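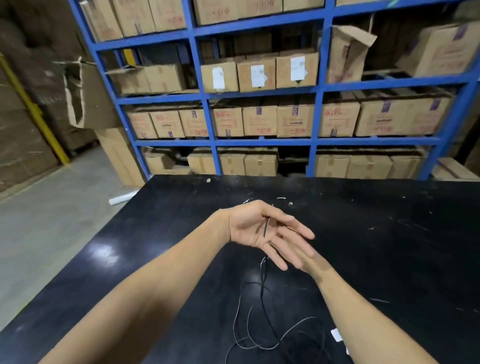 To: Plestbridge Tobacco Retail and Advertising List
Subject: Re: Sign distance rule and nicotine pouches

On Sunday a member in Sedgwick wrote:

> The draft sign rule limits window ads for cigarettes and
> cigars near schools. Does it also cover nicotine pouches?
> Our town attorney reads "tobacco product" as anything made
> from leaf, and the Brosen pouches sold here are labeled as
> synthetic nicotine. Also, is the size limit per sign or per
> store? I count 11 stores on our side of the line and would
> like to give them one answer.

Taking the questions in order.

Section 2 defines "tobacco product" by reference to the older licensing chapter, and that chapter says "made or derived from tobacco." On a plain reading your attorney is right, and a synthetic pouch falls outside it. Section 7 is different. It uses "nicotine product," which is defined in the same section and covers nicotine "from any source." The sign limits are in Section 7, so pouches are covered for window ads. They are not covered by the coupon ban, which still uses the older term.

I raised the mismatch in my January comments. The reply was that the coupon language would be fixed in a later draft. The current draft has the same wording.

On size: the limit is per storefront. All ads facing the street are added together, including stickers on the door and any lit panel on a pump. The Trondudis display racks are a harder case. They stand inside the store but are readable through the glass -- the draft says "visible from a public sidewalk," so I would count them if they face out. A rack turned toward the register should be fine.

One more item. Stores get 24 hours to remove a sign after written notice. The draft does not say whether the clock stops when a store is closed, and small shops that close for the weekend will ask. I suggest adding "during posted business hours" after the number.

If your attorney disagrees on Section 7, please send the reasoning to the list before the next draft goes out. A short amendment that puts "nicotine product" in both places would settle it, and I can post the text.

-- List member, Plestbridge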